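플러사이드 포스터 연작 – 그래픽디자인 스튜디오 수업 결과 보고서

지난 학기 내내 붙들고 있던 작업을 이제야 정리합니다. 저희 조는 클리브사이드(Clivside)라는 작은 동네 공연장의 여름 프로그램 플러사이드(Plerside)를 위해 실크스크린 포스터와 접지 리플릿을 만들었습니다. 처음에는 포스터 한 장이면 되겠지 하고 가볍게 시작했는데, 공연장을 드나들며 이야기를 듣다 보니 욕심이 생겨서 결국 연작이 되어 버렸어요. 함께 밤을 새운 조원들, 그리고 초안을 볼 때마다 꼼꼼하게 메모를 남겨 주신 노린 미라니(Noreen Mirani) 선생님께 먼저 고맙다는 말씀을 드리고 싶습니다.
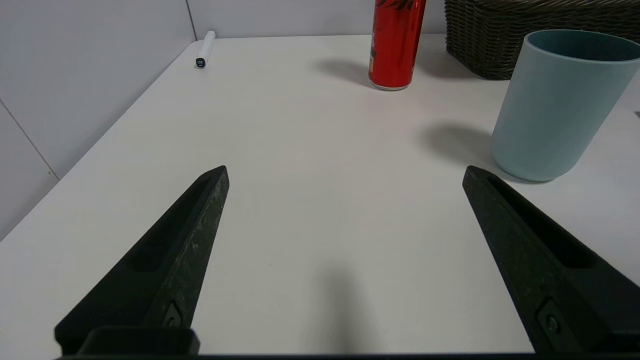
왜 디지털 출력 대신 실크스크린을 골랐나요?
잉크가 종이 위에 얹히는 두께가 좋았고, 두 색이 겹치는 자리에서 생기는 세 번째 색을 디자인의 중심에 두고 싶었기 때문입니다. 색은 짙은 남색과 살구색으로 정했고, 겹친 부분은 따뜻한 밤색에 가깝게 나왔습니다.

인쇄 부수는 100부로 잡았습니다. 종이는 르메르(Lemaire)라는 이름으로 들어오는 미색 종이를 썼는데, 시험 인쇄 때 가장자리가 살짝 울어서 꽤 애를 먹었습니다. 잉크에 섞는 물의 양을 줄이고 한 색을 올린 뒤 하룻밤을 꼬박 말렸더니 훨씬 나아졌어요. 그 바람에 일정이 밀려 7월 초까지 작업실에 나와야 했지만, 지금 생각해도 잘한 결정이었습니다.

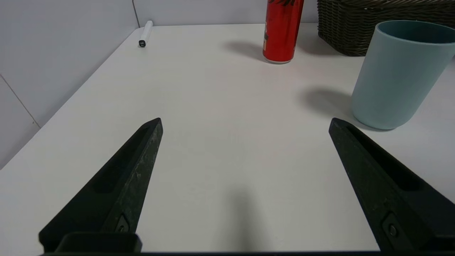

읽는 시간 2분 · 559단어

글자 이야기도 조금 길게 하고 싶습니다. 제목에는 비트베르크(Bitberg)라는 서체를 썼습니다. 같은 과 졸업생인 테다 포스(Theda Voß) 선배가 졸업 작품으로 그린 것인데, 획 끝이 뭉툭하고 속공간이 넓어서 멀리서도 잘 읽힙니다. 다만 한글이 없어서 어울리는 글자를 저희가 직접 그려야 했습니다. 제목과 공연 이름에 필요한 글자만 추렸는데도 20자쯤 되었고, 그중에서 '를'은 마지막 날까지 고쳤습니다. 리을 두 개가 위아래로 놓이면 자꾸 답답해 보여서, 위쪽 리을을 조금 납작하게 누르고 모음과의 사이를 벌렸습니다.

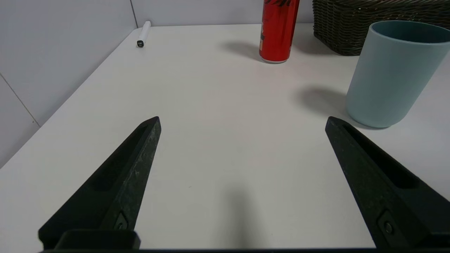 포스터의 구도는 여백에서 출발했습니다. 초안에서는 악기 그림과 공연 일정이 화면을 꽉 채우고 있었는데, 벽에 붙여 놓고 몇 걸음 물러나 보니 어디부터 읽어야 할지 알 수가 없더라고요. 그래서 그림을 과감하게 덜어 내고, 굵고 어두운 사선 두 개를 아래쪽 양 모서리에서 안쪽으로 기울여 올렸습니다. 두 사선 사이로 가운데가 넓게 비어 있는 모양입니다. 포스터에서는 그 빈자리에 날짜와 제목이 들어갑니다. 사선이 서로 닿기 전에 멈추니까 시선이 저절로 가운데로 모이고, 작은 글씨도 덜 외로워 보였습니다.

리플릿은 같은 사선을 접는 선에 맞춰 나눈 것이라, 펼치는 순서에 따라 한쪽 면이 먼저 보이고 나중에 짝이 나타납니다. 재단이 조금만 어긋나도 선이 끊겨 보여서 안쪽으로 여유를 더 두었고, 뒷면의 약도는 선 굵기를 세 번 바꿨습니다. 선생님은 약도가 포스터보다 낫다고 하셨는데, 칭찬으로 듣기로 했습니다. 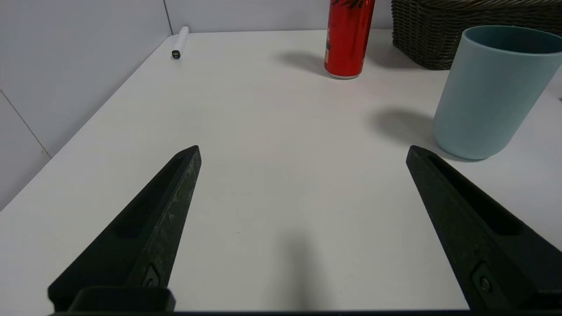 다시 작업한다면 무엇을 바꾸고 싶나요?
한글 제목을 먼저 그리고 로마자를 거기에 맞춰 보고 싶습니다. 이번에는 순서가 반대라서 한글이 로마자의 무게를 따라가느라 바빴고, 작은 크기에서는 받침이 조금 뭉쳤습니다.

남은 포스터는 학과 사무실 옆 서랍장 맨 아래 칸에 종이를 사이사이 끼워 보관하고 있습니다. 한글 글자의 원본 스케치도 같은 칸에 함께 넣어 두었으니, 보고 싶은 분은 편하게 꺼내 보시고 인쇄면에 손이 닿지 않게만 조심해 주세요.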